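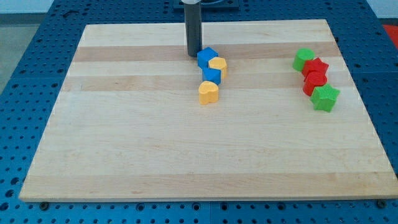 Workska sorting set, review after one term in our robotics club
Written by Daryna Romaniuk

Our club bought the Workska sorting set in January, for the students who prepare the pick and place task of the Duvham competition. We paid 200 for it, with shipping. I teach the younger group and I want to share my experience, as I could not find many reviews before I ordered.

The set has 56 plastic blocks in four colors: blue, yellow, green and red. The shapes are cubes, cylinders, hexagons, hearts and stars. The surface is a little rough and matte, and I like this very much. Our old blocks from Kindon were shiny, and the students lost many evenings with reflections from the ceiling lamps.

Cubes and hexagons are easy for a first program. The stars are difficult. When a star stands close to another block, as in the green and red group, the arm must come from exactly the right angle, and my students needed three weeks for this. For me it is a good difficulty. By the end of term they had 471 attempts in the logbook, and no block was broken or lost its color.

What I like less is the instruction booklet. It is short and the drawings are very small. It also gives no exact size for the heart, so one student measured it with a caliper and wrote the number on the lid of the box.

You must find your own work surface. We use a large board of light wood on the blue table with holes. Please choose a board without strong stripes if you work with color detection. Ours has two darker stripes and the yellow blocks were sometimes missed there.

The similar set from Bakker has more shapes, but it was too expensive for us. I give Workska four stars from five.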